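Métrologie des balances de commerce : « Le plomb ne dit rien de la dérive »

Sachiko Shimada dirige depuis 5 ans le laboratoire d'étalonnage de Primley, qui vérifie des instruments de pesage pour des boulangeries, des fromageries et des pharmacies de quartier. Elle reçoit peu la presse et préfère parler de masses étalons que de son parcours.

Le sujet du jour est la dérive lente, celle que l'on ne remarque pas au comptoir. « Une balance qui tombe en panne, le commerçant nous appelle dans l'heure. Une balance qui affiche 1 030 grammes pour une masse de 1 029 peut rester en service très longtemps », explique-t-elle. Le scellement au plomb atteste que le boîtier n'a pas été ouvert depuis la dernière intervention - il ne renseigne pas sur l'état du capteur.

Selon elle, la première cause est mécanique. Un plateau chargé trop brusquement, tous les jours au même endroit, finit par imposer au corps d'épreuve une contrainte excentrée. Viennent ensuite la température et l'humidité. « On installe l'appareil à côté d'un four ou sous une bouche de ventilation, puis on s'étonne que le zéro bouge. »

Le parc suivi par Primley comprend 88 balances du modèle Trimeo, réparties entre plusieurs enseignes, dont la chaîne de pâtisseries Stollen. Les relevés de mars ont conduit à revoir l'ordre des opérations : l'essai d'excentration passe désormais avant l'essai de justesse. Si l'appareil échoue au premier, le second n'est pas mené. Sachiko Shimada y voit surtout un gain de lisibilité dans les rapports. « Un technicien qui enchaîne tous les points de charge sur un appareil déjà refusé produit des chiffres que personne n'exploitera. »

La question des incertitudes revient souvent dans la conversation. Elle regrette que les certificats soient lus pour leur seule conclusion, conforme ou non conforme. « L'incertitude élargie figure sur la deuxième page. Je demande à nos clients de commencer par là. »
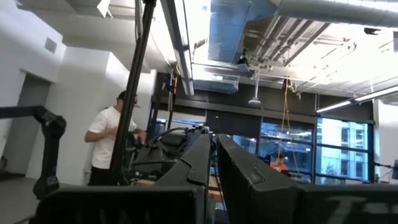 Au fond à gauche, un homme en casquette sombre, de profil, tourné vers les équipements.

Sur les logiciels de suivi, elle reste mesurée. L'outil Mokoena, adopté par son équipe, trace les écarts d'une visite à l'autre et signale les pentes inhabituelles. Il ne remplace pas le contrôle sur place. « Une courbe régulière peut venir d'un bon capteur ou d'une masse étalon mal nettoyée. Il faut aller voir. »

Prochain chantier : la révision de la procédure de transport des masses de classe F1, dont les coffrets actuels ferment mal. Le cahier des charges est en cours de rédaction.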